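I finally caught up with the Falidetti interview everyone in my inbox has been going on about, and oh my, he does not hold back! For anyone who skipped it, he was asked what went wrong on the set of his last adventure picture, and he talked for almost 66 minutes. The interviewer barely got a word in.

The best part is the goat. He was filming in the hills above Dunley, three hours from the nearest paved road, when a goat wandered into his trailer and ate 11 pages of the script. He says he never asked for new ones — he just made up the lines, and the director kept most of them. I went back and watched the big speech at the well again, and now I can't hear it any other way. 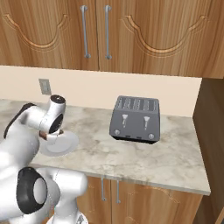
Toaster and plate on the marbled counter.

He's less charming about his co-star. He calls Ahmadpour "a man who rehearses his breakfast," and I winced a little at that, because by all accounts Ahmadpour carried the last third of that movie. No reply yet. I kind of hope he lets it go (I also kind of hope he doesn't).

Then there's the Grurano business. You may remember he walked out of the festival there in March, halfway through his own tribute, and left 492 people sitting in the dark. The story at the time was food poisoning. Now he says he was bored by the clips! Rehema Mollel, who was running the evening, wrote a very gracious note afterward saying the audience stayed and watched the rest without him, and that the bar did well. I'd go to any festival she runs.
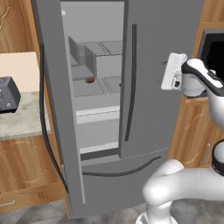

Gray fridge, left door open.

A few of you wrote to ask if the memoir is still happening. It is, and it's short — 226 pages, with photos. I've got my name down for a copy and I'll tell you if the goat is in it. My guess is he saved the worse stories for the book, so maybe don't buy it for your mother.

Next time I want to get to your letters about dubbed movies, which are piling up. Keep them coming, especially the angry ones.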